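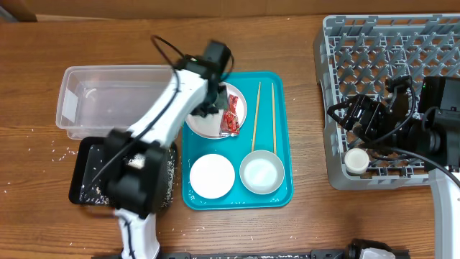

Wednesday, notebook of the meal clearing task, Cedgate bench

Started at 9 in the morning with Dayana on the leader arms. Olga was labeling at the next desk. The task has the same order as in April: snack from the plate into the clear container, then chopsticks, bowl and saucer off the turquoise tray, then cups to the gray rack. The rice comes last and I still don't like how we do it.

We have now 872 episodes accepted for this task. Today's session gave 28 more that I have not yet reviewed, so I don't add them to the total.

Problems to remember:

The chopsticks. Dayana takes them one by one, Walter takes both together. Both ways are correct, but in the training set they look like two different tasks with the same instruction. I asked Helmut which one he prefers and he said one by one. Walter's old episodes should get their own tag before the next training run.

The rice on the wood. We don't sweep between episodes, only between blocks. Olga thinks the policy will learn to ignore stray grains, and I agree for now -- but the instruction text must then say "rice in the black tray" and not only "rice".

The left arm was slow to follow its leader after lunch. Restarted the Zasex driver, then it was fine. I threw away the episodes before the restart.
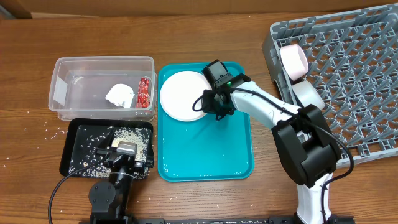 Do we keep an episode when the operator misses a grasp and tries again?
We keep it if the second try succeeds and the operator didn't stop for a long time in between. Mark it "retry" in the log. With two or more misses on the same object, discard.

Helmut wants roughly 100 episodes with retries before he trains again. He will take them as a separate split, so please don't mix the folders.

To do: write to Ulises about the second disk, the Correa one is almost full. Change the starting place of the plate in the next block, it was too often in the same corner of the tray. Walter has the bench from 2 pm tomorrow.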